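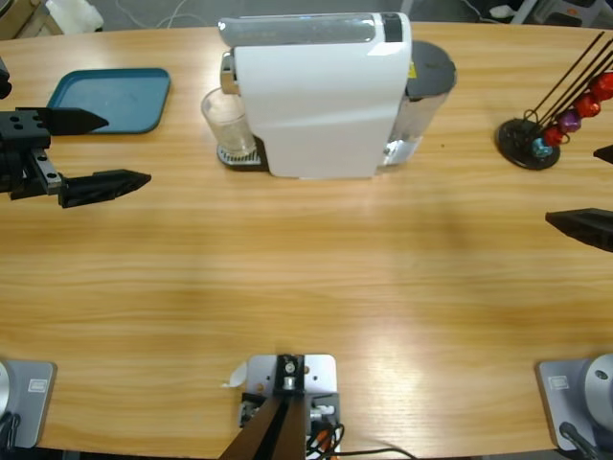 What did our project set out to learn?
We wanted to find out whether a small software team makes fewer late changes to its plans when retrospective actions are given an owner and a due date at the end of each meeting.

Retrospective Actions in a Student Software Team
Project report, Software Practice unit
Gonzalo Salcedo, Ainhoa Escobar, Yuzuki Ogura
Supervisor: Maureen Fairclough
Submitted 2020-02-25

1. Background

Our team built Grindum, a booking tool for shared study rooms, as the practical part of the unit. The client was Onham, a student housing provider, and our contact there was Amparo Garrido. She acted as product owner and came to every sprint review, either in person or by phone.

The unit requires each team to hold a retrospective after every sprint. In the first part of the project we held them as the handbook describes. Everyone wrote notes under "keep", "stop" and "try", we grouped the notes, and we talked through the largest groups. The notes were then typed up and put on the team drive. When we looked back at them before planning the second part, most of the "try" notes had been written more than once in slightly different words. We had agreed to write acceptance criteria before estimating, for instance, and we were still estimating without them a month later.

Maureen suggested we make this the subject of our report.

2. What we changed

The project ran for six sprints of two weeks. The first 3 sprints were run with the original format. For the last 3 we kept the same notes and grouping but added a closing step. The team picked at most two actions. Each action was written as a card on the sprint board, given one owner and a due date, and counted against that person's capacity in the same way as a story. At the next retrospective we started with those cards before collecting any new notes.

The facilitator role rotated. Yuzuki had facilitated all of the early meetings, and we were concerned that a change of facilitator would affect the result as much as the new step did. We come back to this in section 5.

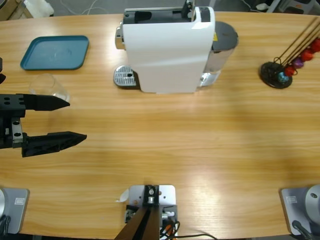
Figure 1. Coffee machine on the wooden table.

3. How we recorded it

We used the history of the sprint board, which was kept in Urquijo, the tracker supplied by the faculty. It stores each edit to a card with the time and the person who made it. Across the whole project there were 261 edits to cards after a sprint had started. We read each one and marked it as either a routine update (moving a card to the next column, logging hours, fixing a typo) or a change to the plan (new scope, a new estimate, a card added or removed).

Ainhoa and Gonzalo marked the edits separately and then compared their lists. They disagreed on 33 of them. Most of the disagreements were over estimates that had been left blank at planning and filled in a day or two later. We decided to treat those as changes to the plan, as the sprint had been agreed to without them.

We also kept a short diary after each meeting. The diary was meant to be filled in by everyone, but in practice it was mostly Gonzalo's, and his entries get shorter as the project goes on.
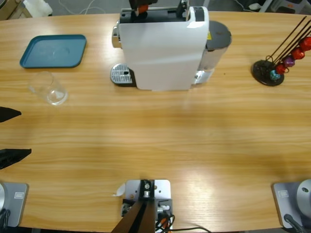 The diary was still useful for one thing. It showed which changes had come from the client and which had come from us, and the tracker doesn't record that. Amparo asked for a new cancellation rule partway through the fourth sprint after a meeting with her own manager. No retrospective action would have prevented that, so we report client changes separately.

4. Results

Changes to the plan that started inside the team were less common in the later sprints. The biggest drop was in estimates being revised after the sprint began. Cards being added partway through fell only a little. Client changes stayed at much the same level, with more of them in the fourth sprint for the reason given above.

Most of the actions were finished by their due date. One was not started at all. It asked for a written definition of "done" for interface work, and its owner was away sick that week. Nobody else picked it up, and we carried it over. 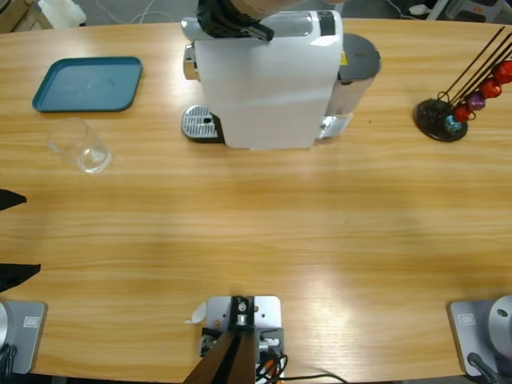

5. Limits

We were one team on one project, and we got better at estimating simply by doing more of it. Some of the drop would probably have happened anyway. The rotation of the facilitator began at the same time as the closing step, and we can't separate the two. We also knew what was being measured, and Ainhoa noted in the diary that she had held back from editing an estimate on one occasion.

A team from the Luduvport campus is running the same unit until May and has agreed to try the closing step with a fixed facilitator. We have given them our marking rules and the blank diary form.

6. Recommendations

Teams taking the unit next should put retrospective actions on the same board as their stories and limit them to two. The owner should be named before the meeting ends. If the owner is away, the card should be reassigned at the next stand-up. We would also set the rule for blank estimates before any marking begins.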